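News and Media > Community Grants

Stovton laundry service to open second site with support from Hotine Fund

Stovton Community Laundry will open a second site in August, following a two-year grant from the Hotine Fund. The new laundry will operate from a former hardware shop on Vasiliu Street and will offer free washing and drying to people who do not have a working machine at home.

The original laundry, in the basement of the Stovton library, has been running at capacity since last winter. Bookings now fill within an hour of opening each morning, and the service has had to turn people away on most days. The second site will add 16 washers and the same number of dryers, along with a folding area, a small office and an accessible washroom.

"We have families carrying bags on two buses to get to us," said Kanchan Dwivedi, program manager at Stovton Community Laundry. "The east side of town has a lot of older rental buildings with no hookups, and the last coin laundry there closed. Vasiliu Street is where people have been asking us to go."

The grant covers rent, utilities and the wages of two part-time attendants. Plumbing and electrical work is being paid for separately through the organization's building reserve. The work began in the spring and includes new drains, a larger hot water supply and improved ventilation at the rear of the building.

Anyone living in Stovton or the surrounding townships can register. There is no income test and no referral is needed. Registered households may book two loads a week, and detergent is supplied. Fragrance-free detergent is available on request. People who are unable to carry their laundry can ask for pickup, which is currently offered to 100 households and will be extended to 200 once the new site is open.

Pickup laundry is washed separately for each household and returned the next day. Bags are tagged at the door with a number only, and names are kept on a list in the office. Customers are asked to empty pockets and to set aside anything that needs dry cleaning or washing by hand.
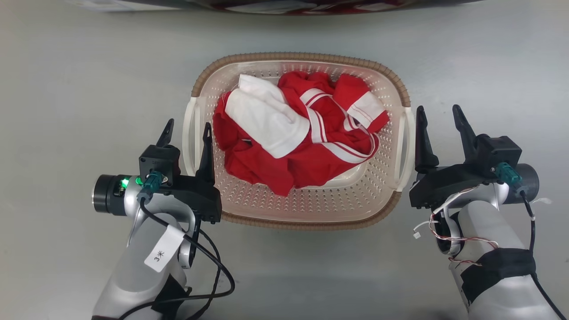
The Vasiliu Street site will open at 7 a.m., an hour earlier than the library location, to suit people coming off night shifts. The last load must be in by 6 p.m. Both sites will use the same booking line, and customers can choose whichever is closer. Walk-ins will be accepted when a machine is free.

Dralura, the housing support agency that shares space with the laundry at the library, will hold drop-in hours at the new location two mornings a week. Staff can help with tenancy forms, repair requests and utility arrears.

Stovton Community Laundry is also seeking donations of clean bath towels and sturdy laundry bags in good condition. Items can be left at the library desk during regular hours. Clothing donations cannot be accepted at either site.

Current customers do not need to register again. New customers can pick up a form at the library or ask an attendant to fill one out with them.

Media contact: Kanchan Dwivedi, Program Manager, Stovton Community Laundry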